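FOR IMMEDIATE RELEASE

Jan 27, 2018

Ostside Shared Workshop Opens Alva Robot Build to All Members

Katow and the Ostside Shared Workshop today announced that Alva, the two-arm robot bench under construction at the workshop's Skukgate site, is now open to every member in good standing. Until this month, work on the bench was limited to the group that started it.

Alva is a build for people who work on machines in their own time. The drawings, parts list and control code are kept in the workshop's shared folder, and members may copy them for use at home. Katow, a supplier of small motors and machine parts, has provided parts to the build at cost and will continue to do so through December.

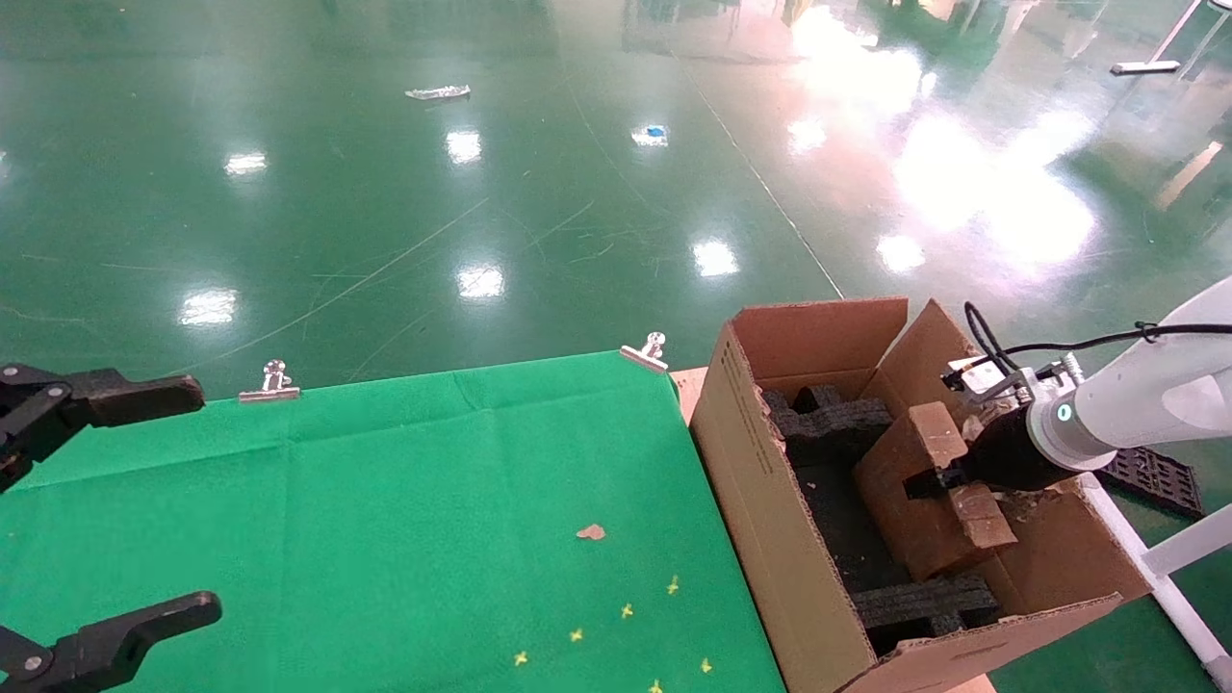
The present stage of work deals with unpacking. A robot that can pick up a part from a bare table is a familiar project in home workshops; reaching into a container and lifting something past its sides is harder, and the members have given most of their evenings to it. Test items are kept cheap and easy to replace. One arm may be set to grip a crumbly brown block over the black foam in an open cardboard box, with the cloth beside it held down by binder clips along its far edge. Grip force is set in software and may be changed between attempts. Each change is entered in the build log with the name of the member who made it.

Members have recorded 900 attempts in the log so far. The workshop will release the complete log, including failed attempts, together with the next set of drawings. Groups that wish to use the log for their own builds may do so without charge, provided that Alva is named as the source.
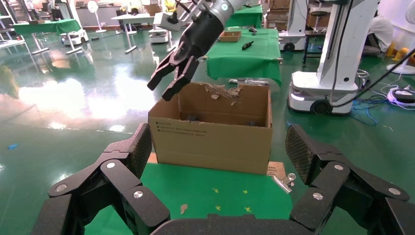
Build evenings are limited to 20 members at a time. Places are assigned in the order in which requests are received, and a member who cannot attend is asked to release the place by noon on the same day. New members must complete the workshop's safety session before working within reach of a powered arm. The session covers the stop button, safe distances, hair and clothing, and the correct way to shut down a bench at the end of an evening.

"Our members asked for a project that would be shared from the first drawing to the last screw," the Ostside Shared Workshop said in a statement. "Opening the bench to the full membership is the step we had planned for this winter, and we are pleased to take it on schedule."

Katow said in a separate statement that it regards the build as a useful test of its parts under daily use by people with very different levels of experience. The company will not hold any rights in the finished design.
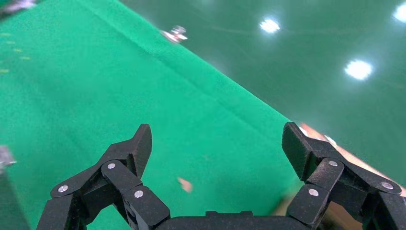
The next stage concerns the fingers. Members will compare several pad materials on small, light pieces, which the current settings tend to push aside before the grip closes. A guide to making replacement pads with ordinary hand tools will be added to the shared folder when the tests are complete. The guide will run to 26 pages and will include cutting patterns at full size.

Requests for places may be made at the Skukgate front desk or through the members' page. Home builders who are not members may request the drawings in writing.

About the Ostside Shared Workshop

The Ostside Shared Workshop provides tools, benches and storage to members for personal projects in metal, wood and electronics. It operates 4 sites, of which Skukgate is the largest.

About Katow

Katow supplies motors, bearings and fasteners to schools, repair shops and home builders.

Press contact: Ostside Shared Workshop, Skukgate site, Members' Office

###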